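Demstead Dish Library Reopens With Mixed Patterns and a New Rim Check

31 shares | 4 comments

The Kuvelwood dish library in Demstead resumed lending in January with 199 pieces of tableware on its shelves and a revised inspection procedure for everything that goes out or comes back. The service lends plates, bowls and serving dishes to households in the district for family meals, holidays and moves between apartments. It had been closed while the stock was sorted and the shelving rebuilt.

The main change is in how the stock is grouped. Under the old system, pieces were kept in matched sets, and a set with one chipped bowl was withdrawn as a whole until a replacement turned up. Pieces are now grouped by size and shape only. A borrower who asks for six soup bowls gets six bowls of the same class, which may carry six different patterns.

"Most of what we had on the withdrawn shelf was in good condition," said Nahom Woldegiorgis, who manages the library. "The only thing wrong with it was that its partner was broken."

Four classes are in use: flat plates, oval dishes, small bowls and large bowls. Each class has its own shelf and its own color of tag. Oval dishes were given a separate class after several weeks of trial sorting, as they do not nest with round plates and put an uneven load on the stack. Cups and mugs are not lent at present.

The inspection takes place on a table next to the sink. A bowl is checked flat first, to see whether it rocks, and is then tilted up on its edge so the full rim can be followed with a fingertip. Chips on the inner side of a rim are easily missed when the bowl is sitting upright under a ceiling light. The outside is looked at last, mainly for wear in the printed or painted decoration.

Pieces with any break in the rim are retired. Pieces with gray utensil marks are cleaned with a mild paste and kept. Fine lines in the glaze are judged case by case: if a line can be felt with a fingernail, the piece goes out of service. If it cannot, the piece is noted in the log and checked again on its next return.

Overglaze decoration, meaning a pattern applied on top of the finished glaze, gets a stricter rule. A pattern that feels raised or rough on the eating surface keeps the piece off the lending shelf. Patterns on the outside of a bowl are accepted with light wear. Saron Seyoum, who wrote the procedure, said floral transfers on the outer wall had held up better than she expected, and that metallic bands had held up worse. Pieces with gold or silver trim are no longer taken in, partly because borrowers put them in the microwave.

Checking one returned box takes 15 minutes when it has been packed well. Boxes that come back with bowls loose against plates take longer, and they account for nearly all the new chips found so far. The library now sends out a packing sheet with every loan. Plates travel on edge with a folded cloth between each pair. Bowls go rim down in stacks of no more than four. Oval dishes are packed last, along the long side of the box, and never under a stack.

The shelving was supplied by Gollanex, a local metal shop. Each shelf is 18 inches deep and is limited to 75 pounds, a figure painted on the upright so that it can be read while loading. The earlier shelves were deeper, and the back row was seldom used. Woldegiorgis said a number of large bowls found behind other stock during the closure had not been lent in years.

A small group of pieces known in the log as the Noguchi box, after the family that gave it, will stay together as an exception to the new system. It is a full dinner service with no losses and is lent only as a unit.

Loans run for one week and there is no charge. Borrowers are asked to wash the pieces by hand or on a short dishwasher cycle and to return them dry. Breakages should be reported in a note inside the box, with the broken piece wrapped separately. There is no fee for a first breakage.

Donations are open again for bowls and oval dishes. Flat plates are not needed. Pieces do not have to match anything, and single items are welcome, but they should be free of rim chips and light enough to lift with one hand when full - very heavy serving bowls were the least borrowed class before the closure and most have been passed on.

Seyoum said the next step is a second inspection table, set at standing height. Large bowls are the slowest to check, as the whole rim has to be turned past the fingers while the bowl is held on its edge, and one bowl in the wrong position holds up the rest of the box.

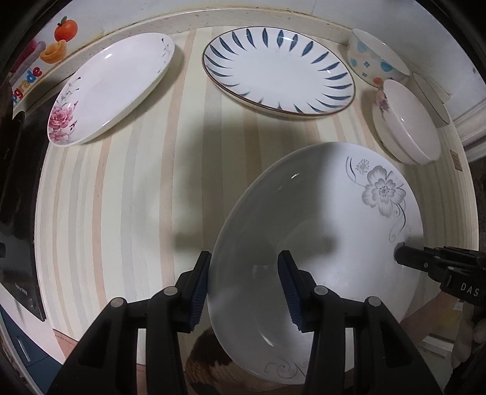
The second table is expected to be in use by spring. Until then, returns of more than two boxes should be arranged ahead by phone, and drop-offs after 6 p.m. will be checked the following morning.

Comments (4)

pattyk_demstead
Borrowed twelve plates for my mother's birthday and no two were alike. Looked better on the table than my own set does.

R. Oakes
Does the fingernail test apply to the bottom of the foot as well? I have bowls with lines there that don't come through to the inside.

Kuvelwood desk
@R. Oakes The foot is checked for rough spots only. If the line doesn't reach the inside, bring them in and we'll have a look.

gil_m
Please take mugs again. We have far too many.

Contact the newsroom | Copyright Demstead local news | Back to top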